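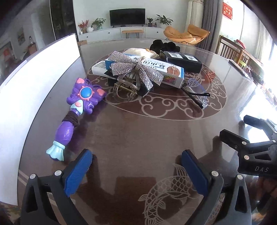

Prekora opened its Plumstead building to visitors on 27 August 2020, and I went with Nadine Saab from our office. The visit took two hours and 39 people had signed up.

We started on the second floor, where the home tidying sessions are held. The tables are household ones, bought secondhand. The one I liked best was round, with a koi and swirling clouds under the glass. The things left out on it were what collects in most homes with children: a mermaid wand, a hair clip, a medicine box, a big sparkly bow. Adel Sqalli runs the sessions and said small items take people longer than clothes or books. He has them sort by where a thing will be kept, and medicine goes up high first.

After that came the storeroom, 31 shelves of donated household goods, all labeled by hand. Karim Awwad answered questions about drop-offs. They take toys and hair accessories but no glassware.

Coffee was downstairs. Parking is on the Hamdan side and fills early. The next open day is planned for May.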